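Capítulo 16
El orden de los útiles de escritura en el puesto de trabajo

Contenidos del capítulo
16.1 El material de escritura como dotación del puesto
16.2 La superficie de trabajo
16.3 Agrupación y orientación de los útiles
16.4 Devolución, recuento y reposición
Actividades y caso práctico: el aula-taller de Tomeo

Al finalizar el capítulo, el alumnado será capaz de:
- distinguir entre material de uso inmediato, material de reserva y material retirado;
- preparar una superficie de trabajo antes de iniciar una tarea de rotulación o marcado;
- aplicar un criterio de agrupación estable a bolígrafos y rotuladores;
- cumplimentar la ficha de reposición del puesto.

Introducción

En los módulos anteriores se ha estudiado el almacén como un espacio común, sometido a inventario y a normas de acceso. El presente capítulo desciende a una escala menor, la del puesto individual, y se ocupa de un material que rara vez figura en los manuales de organización: los útiles de escritura. Su precio unitario es bajo y su pérdida pasa inadvertida, lo que explica que muchos centros carezcan de un procedimiento escrito para ellos. El resultado suele apreciarse a final de curso, cuando los cajones reúnen bolígrafos sin tinta, capuchones sueltos y colores repetidos, mientras faltan los que la tarea exige.

Se entiende por dotación del puesto el conjunto de útiles asignados de forma permanente a una superficie de trabajo. La dotación no pertenece a la persona que ocupa el puesto en cada turno, y debe encontrarse completa tanto al comienzo como al término de la sesión.

16.1 El material de escritura como dotación del puesto

La dotación se fija por escrito y se revisa dos veces por curso; la segunda revisión se realiza en el mes de mayo. En el plan de organización del taller Grevov, que se utilizará como referencia en varias actividades, cada ficha de puesto recoge el tipo de útil, el color y el lugar que le corresponde. El color se consigna siempre, incluso cuando los útiles son iguales en todo lo demás, pues constituye el dato que permite advertir una falta de un solo vistazo.

Conviene diferenciar el útil en uso del útil en espera. El primero se encuentra fuera del grupo mientras dura la operación; el segundo permanece reunido con los demás, sobre la superficie o en su recipiente. Esta distinción - elemental en apariencia - ordena todo el procedimiento que se expone más adelante: en cada momento debe haber un único útil separado del grupo.

Los útiles en espera se colocan juntos y con las puntas en la misma dirección, de manera que pueda tomarse cualquiera de ellos sin desplazar los restantes. La variedad de colores, como el amarillo, el verde o el azul, no impide que el grupo se trate como una sola unidad a efectos de recogida. 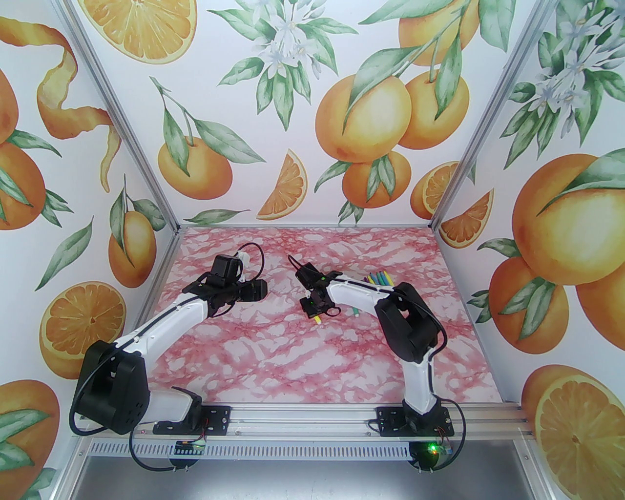
16.2 La superficie de trabajo

Antes de disponer los útiles se prepara la superficie. Las operaciones previas son las siguientes:

1. Retirar los papeles y restos de la tarea anterior.
2. Pasar un paño seco en un solo sentido.
3. Comprobar que los cables próximos no invaden la zona de escritura.
4. Reservar un espacio libre en el centro.

Las superficies con dibujo o veteado requieren una atención particular. Los trazos accidentales se confunden con el propio motivo y pueden permanecer allí varias sesiones sin ser advertidos. En estos casos se recomienda revisar la superficie con luz lateral y anotar en la ficha cualquier marca que no desaparezca con la limpieza ordinaria.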